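Jitier 2 grasp planner: review after a season of bin picking
Posted Feb 12, 2022

We have run the Jitier planner on our picking cell at Gutholm since June, first version 1 and then version 2 when it came out. The review covers version 2 only. We paid for our own license and Haworth, who sell it, have not seen this text.

What you get is a grasp planner with a motion planner bolted to it. It takes a point cloud and a robot model, proposes grasps, throws out the ones it can't reach without hitting something, and hands a path to the robot driver. It does not do segmentation. We use Sidau for that, and the two talk to each other through a plain socket connection that took an afternoon to set up.

Installation

Fine on a clean machine. On our older cell computer the installer replaced a math library without asking and broke our logging tool. Make a backup first. The license is tied to the network card, so swapping the card means an email to support. They answered the next morning.

Setting up the bin

You can load the bin as a CAD file or let the software fit a box to the point cloud. The box fit is no good for anything with sloping walls. It drew our bin with straight sides and then refused grasps near the edges that were perfectly safe. Measure the bin and load a proper model. Once we did that, the planner stopped rejecting parts along the back wall.

The wall clearance setting is the one that matters most. The default is 16 mm. We went down to 12 mm and have stayed there. Lower values gave more grasps, but the wrist began passing closer to the rim than I like.

Planning quality

Planning is quick enough. With the sample limit at 80 grasps per object, the arm seldom waits on it. Hard, simple shapes with a clear long axis work well, and handles of any kind are easy for it. Soft things are mixed. A cloth pouch gets a sensible grasp across the middle most of the time, but the planner treats it as rigid and has no idea that a drawstring can catch on a finger. Clear plastic is poor, though much of the blame belongs to the depth data. Version 2 has an option to fill holes in the cloud from the color image. It helps a little and adds noise on shiny metal, so we leave it off.

Thin flat items lying against a wall are still the weak spot. The planner wants to come straight down and there is often no room for the second finger. Version 1 would give up on these. Version 2 tries a tilted approach, and I would call that the best reason to upgrade.

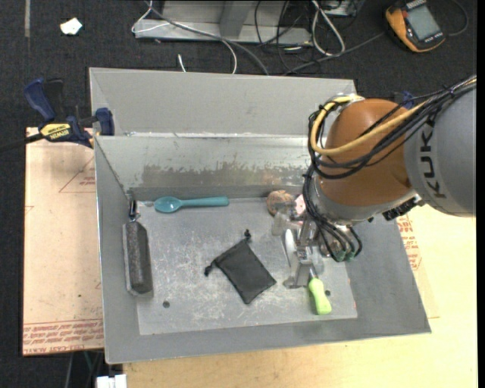

Mixed items in the bin, with the gripper down near the green handle.

Cables

The robot model has no cables in it, and neither does any model you are likely to download. Our dress pack hangs well out from the wrist. Jitier lets you attach extra collision shapes to any link -- use it. We added two capsules on the wrist and one on the joint above. The shapes have to be typed into a text file by hand, and a wrong unit gives no warning at all.

Tooling

The replay viewer is very good. Every plan is saved with its cloud, and you can step through rejected grasps and see why each was dropped. The settings screen is less good: 61 parameters in one long list, sorted by internal name, with no search box. The manual explains perhaps half of them.

Verdict

Worth the money if you already have decent segmentation and someone who doesn't mind editing text files. If your parts are mostly clear or floppy, ask for the trial license and test with your own bin before you pay. We have renewed for another year.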